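# The Butter Stains Are the Best Part

My grandmother's recipe for plum cake calls for flour "until it looks right," one egg or two depending on the egg, and an oven that is "good and hot but not bread hot." I have been trying to make that cake for most of my adult life. I've made it in three apartments and a rented cabin, in a toaster oven, and once in a cast iron skillet over a campfire (I don't recommend it, although the dog was pleased). It has come out tasty more often than it has come out terrible, and it has never once come out like hers.

I mention this because I went to Bisberg in September to learn something about handwritten recipes, and I'd like you to know that I arrived with a personal grievance.

Bisberg is a town of 707 people at the end of a road that gets narrower the closer you get to it. There's a gas station, a feed store, a church with a green roof, and a library that used to be a bank and still has the teller windows. Behind one of those windows, in a bank of oak drawers that once held canceled checks, is what everybody in town simply calls the drawers. They hold 1,351 recipes, nearly all of them written by hand, on index cards and envelopes and the backs of seed receipts and, in one case, on a paper fan from a funeral home. Anybody can walk in during open hours and read them. Anybody can copy one out. The only real rule is that you copy it by hand, with a pencil, at the long table by the radiator.

"People grumble about the pencil," Brigitta Strebel told me, cheerfully, as she handed me one. She has looked after the drawers for long enough that she can find most things without opening the index, and she talks about the people who wrote the cards as though they'd just stepped out to move their cars. "Then they get two lines in and they stop grumbling. You can't skim when you're copying. You have to go at the speed she wrote it."

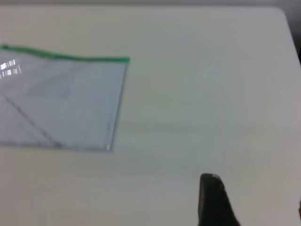
I started with cakes, naturally, because of my grievance, and then I got lost in the pickles. There are a great many pickles. There are bread-and-butter pickles and mustard pickles and something called Redano pickles, which are green tomatoes put up with fennel seed and a frightening quantity of garlic. Redano is the next valley over. In Bisberg they will tell you that the recipe was brought across the ridge by a bride, and in Redano, where I stopped for lunch on the way home, they will tell you it was stolen. The card itself takes no side. It says, "Good with cold meat. Warn company."

That kind of remark is what I came to love most. Printed cookbooks have headnotes, and I enjoy a good headnote as much as the next person, but a headnote knows it has an audience. A card was written for a sister, or a daughter-in-law, or for the writer herself in ten years' time when she'd have forgotten. The advice is blunt. "Do not let Earl stir this." "Makes too much." "Makes too much, but you'll be glad." One card for corn relish has been corrected in four different inks, the sugar going down and then up and then down again, and finally in shaky ballpoint, "The first way was fine."

There is also a whole world of temperature in those drawers that I hadn't thought about before. The older cards have no numbers on them. They talk about a slow oven, a quick oven, an oven you can hold your hand in while you say the Lord's Prayer. Somewhere along the line the numbers show up, and I found several cards where a later hand had gone back and penciled a neat "400" beside the word "hot," like a person leaving a lamp on for somebody. I wrote that number down at once and put a star beside it. My grandmother's "good and hot but not bread hot" might well be in that neighborhood, and I had been baking her cake a good deal cooler than that for years.

Brigitta was careful not to get my hopes up. An oven in those days was a particular animal, she said, and half the women in town could have told you that theirs ran fast on the left side. You turned the pan. You didn't write down that you turned the pan, any more than you'd write down that you opened the door first. She has spent a good part of her time at the library trying to learn the things that didn't get written, and she does it mostly by cooking. On the last afternoon of the month she makes something from the drawers in the library's little kitchen, exactly as it's written, and puts it out on the long table with a stack of saucers, and then she waits for somebody over seventy to tell her what's wrong with it.

I was lucky enough to be there for one of these. It was a molasses cookie from a card signed only "Mrs. P., Painemal Road," and I thought it was very nice, a little flat, with a good dark edge. I had two. A man in a canvas jacket ate one slowly, looked out of the window for a bit, and said that it wanted lard. A woman across from him said it did not want lard, it wanted to sit overnight. They went at it for the better part of half an hour, in the friendliest way, and by the end we had covered lard, overnight resting, whether Mrs. P. was the tall one or the short one, a flood, a mule, and the proper way to store a cookie so it stays soft (a slice of apple in the tin, changed before it gets sad). Brigitta wrote all of it on a fresh card and clipped it behind the old one.

So the drawers keep growing, you see. I had expected a sort of museum, and I suppose I'd expected to whisper. But people bring things in all the time. They clear out a kitchen and find a tin, or they find a card pressed in the back of a Bible, or a cousin in Kemaline mails an envelope of clippings with a note that says "You people will want these." Kemaline is four hours away and has a perfectly good library of its own. The cousin, I gather, considers it unreliable.

There is a question hanging over all of this, and it's the question of the stains. Old recipe cards are filthy. They have butter on them and vanilla and thumbprints of cocoa, and on a much-loved card the grease has gone clear through so that you can read the back from the front. Grease isn't kind to paper over the long run, and neither is a roomful of visitors with warm hands. A sensible person would put every one of those cards away somewhere cool and let people work from copies, and Brigitta has been told this by more than one sensible person. She listens politely. She has put the most fragile ones away, the ones that shed little crumbs of themselves when you lift them. The rest stay out, because she thinks a card you can hold tells you what a copy can't, starting with which recipes got made and which ones were only ever admired.

She showed me what she meant. She took out a card for a layered gelatin salad with a long and ambitious list of ingredients, and it was spotless, white as the day it was written. Then she took out one for plain biscuits. You could barely read it. It had been folded and unfolded until it was soft as cloth, and one corner was scorched brown.

"Now which would you rather be invited for?" she asked me.

I thought about that on and off all the rest of the afternoon. I thought about my own recipes, too, which live on my phone, and in a folder of bookmarks, and in a number of screenshots I can never find while the onions are browning. None of them has a mark on it. If somebody went through them after me, they would have no way of knowing that I've made the lentil soup every week of every winter and the duck exactly never.
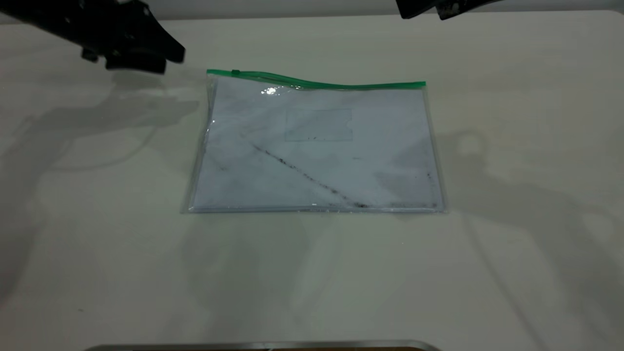 Ivana Echeverría doesn't share this fondness for grease, and she said so kindly but firmly when I called her up to talk it over. In her view we have all gotten sentimental about the card and careless about the cook. She has filled notebook after notebook with her own family's recipes, and she told me that she'd trade every one of the originals for a single hour standing next to her great-aunt at the stove. "The paper is what you have left when you forgot to ask," she said. If there's anybody still around who makes the dish, she wants you to go and make it with them, and weigh the flour when they aren't looking.

I asked her how you weigh flour when a person isn't looking. You weigh the canister before, she said, and you weigh it again after, and you keep up a steady conversation about the neighbors.

I have turned this over a good deal since, and I find I'm on both sides. I wish with all my heart that I had weighed my grandmother's canister. I was eleven, though, and I was mostly interested in the plums. What I've got is her card, in blue ink with that tall, slanting hand, and a purple smear near the bottom that I used to think of as damage. After a few days in Bisberg I took another look at it. The smear sits right on top of a line I'd never been able to make out, and with a bright lamp and some patience, tilting it this way and that, I got two words of it. They are "cold butter."

I'd been melting the butter. All these years! I don't know where I picked that up, probably from some other cake, and it hadn't crossed my mind to wonder.

I called Brigitta to tell her, and she was so delighted that she made me wait while she found a pencil. She wanted to know what kind of plums. She wanted to know if the pan was tin or glass, and whether my grandmother sugared the top before or after, and I was a little ashamed of how many times I had to say I wasn't sure. She said that was all right, to write down what I did know and leave some room underneath.

So I did that, on an index card, at my kitchen table. I copied out the whole recipe at the speed she wrote it, flour until it looks right and all, and I put the 400 beside "good and hot" with a question mark after it. Then I made the cake. It was closer. The crumb was right, or very nearly, and the edges had that chewiness I remember fighting my brother for. The middle was still wrong. I called him that night to describe it, and he listened to the whole thing and then asked me, as if it were the plainest matter in the world, whether I'd remembered to turn the plums skin side down.

The card went into the mail to Bisberg the next morning, with his name added at the bottom.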